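3. Household Reheating Practices and Reported Meal Timing

3.1 Background to the survey

Studies of household cooking have mostly been concerned with the meal that is cooked fresh. Reheated food gets less attention, even though in many homes it makes up a large part of what is eaten on working days. When it is covered at all, it usually appears as a single line in a food diary ("leftovers") with no record of how long the food was heated, whether it was stirred, or whether it was eaten right away.

We were interested in a narrow question: how do people decide how long to heat a dish, and do they tend to keep to the same setting once they have found one that suits them? Our earlier interviews, carried out by Tsuji and Oshima in Chiba, suggested that many people pick a time by habit and use it for nearly everything. Several of those interviewed could name the setting at once but could not say where it had come from. A few said they had copied it from a parent. The present section reports on the larger survey that followed.

3.2 Sample and procedure

Questionnaires were sent to 1249 households in September. Of these, 347 returned a form complete enough to be used. Forms were left out if the section on heating times was blank or if the person filling it in reported that someone else in the home did all of the reheating. One adult per household was asked to answer, and that person was asked to think only of their own practice.

The questionnaire had four parts. The first dealt with the household itself: the number of people, their ages, and the hours at which they usually ate. The second asked what kinds of food had been reheated in the past week. The third asked about the appliance used, including the type of control and the power setting. The last part asked for the heating time used for each of the foods named in the second part, and whether the person stirred, turned or covered the food.

Respondents were told to write down the time they set, and to leave the line blank if they could not remember. We did not ask them to measure the temperature of the food. A trial of the form had included a thermometer task, but most of the people in the trial skipped it, and those who did it used the thermometer in very different ways. Sakai coded the written answers, and Yoshida coded a second set of 100 forms so that the two sets could be compared. Where they disagreed, the form was read again by both and a single code was agreed on.

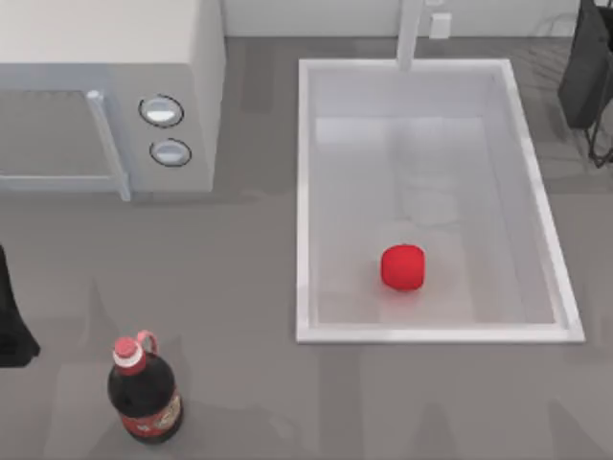
Type of control was recorded under two headings, dial and keypad. The distinction matters for the quality of the reported times. A person who enters a time on a keypad has seen a number and can often repeat it. A person who turns a dial may only know that it was "a little past the first mark," and the written answer is then a guess. We kept answers of this kind but marked them as approximate, and they were not used in any comparison of exact times. Appliances with both a dial and a keypad were placed under whichever one the respondent used to set the time.

Figure 3. Countertop microwave of the dial-controlled type, with two round dials to the right of the door handle.

3.3 Fixed and adjusted times

We call a respondent's practice "fixed" if the same time was given for every food on the form, and "adjusted" if at least two different times were given. Forms naming only one food could not be placed in either group and were set aside for this part of the analysis.

Fixed practice was more common among people who ate alone than among those who ate with others. People who lived alone also tended to reheat a single portion of roughly the same size each day, so one setting may serve them well enough. In larger households the amount of food varied from day to day, and respondents often mentioned heating one plate after another as people came home.

Adjusted practice took several forms. Some respondents gave a short time for rice and a longer one for soup or stew. Others gave the same first time for everything and then a second, shorter time "if needed." The second pattern was harder to code. We treated it as adjusted only when the respondent named the foods that usually needed the second heating. Tennant has argued that this pattern should form a group of its own, and we would separate it in any later version of the form.

Stirring was reported less often than covering. Many of those who covered their food said they did so to keep the inside of the appliance clean, and only a small number connected the cover with even heating. Soup was the food most often stirred. Rice was rarely stirred, but several people wrote that they sprinkled water on it first.

3.4 Meal timing

Households with regular evening hours reported fewer reheated meals in the evening and more at midday. Where one adult worked late, the pattern was reversed. These respondents often described a plate set aside at the time of the main meal and heated later, and they were also the most likely to say that they ate it without sitting down at the table. We had not asked about this, and the remarks come from the space left for comments at the end of the form.

The age of the respondent had little bearing on any of these patterns once household size was taken into account. Older respondents did write longer comments. A number of them described reheating on the stove as the usual method in the past, and some still preferred it for stews, where they felt they could judge the heat by looking at the pot.

3.5 Limits of the data

All times are self-reported, and the low rate of return means that people with an interest in cooking are probably overrepresented. The form asked about a single week, so seasonal differences could not be examined. Frozen meals sold ready to heat were grouped with leftovers in the second part of the questionnaire, which was a mistake on our part. Their packaging gives a heating time, and a respondent who follows it is doing something different from one who heats last night's dinner by habit. The coded forms do not allow the two to be separated.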